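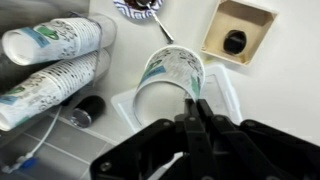 Most kitchen trash fills up with things that are mostly air. Boxes, cartons and takeout containers take up far more room than they need to, and in a small apartment the bag goes out half empty in terms of weight. Paper cups are a good place to start. A white one with doodles and a green leaf printed on the side may look like plain paper, but most cups for hot drinks have a thin plastic lining and many towns won't take them with cardboard. Check your local list before you put them in the blue bin.

Stack, then toss
Shake out the last of the drink and push each cup into the one before it. A stack of 5 takes up little more space than a single cup. Lids go in their own stack. Pull the sleeves off and flatten them with the cardboard.

Cereal and cracker boxes
Open both ends and press flat. Use one large box as a file for the others and stand it next to the can. When it won't take any more, carry the whole thing down.

Milk and juice cartons
Rinse, open the top, and fold the sides in. If you leave the cap off, the carton stays flat. Rinse with the leftover dishwater instead of running the tap.

Cans
Rinse and let them drain upside down on the rack overnight. Where you put them after that depends on your program. Ours in Tollach wants them whole, so I stopped crushing them in May.

Food scraps
I keep a 900 ml yogurt tub in the freezer door for peels and coffee grounds. Frozen scraps don't smell and don't draw fruit flies. Empty it on collection day. Meat scraps go in a separate bag, also frozen, and out with the regular trash.

The can itself
Wash it once a month with hot water and dish soap and dry it fully before the new bag goes in. A sheet of newspaper in the bottom catches drips. Keep the roll of bags under the bag in use, so the next one is already there.

Teodor Nowakowski

Next: getting coffee stains out of a cutting board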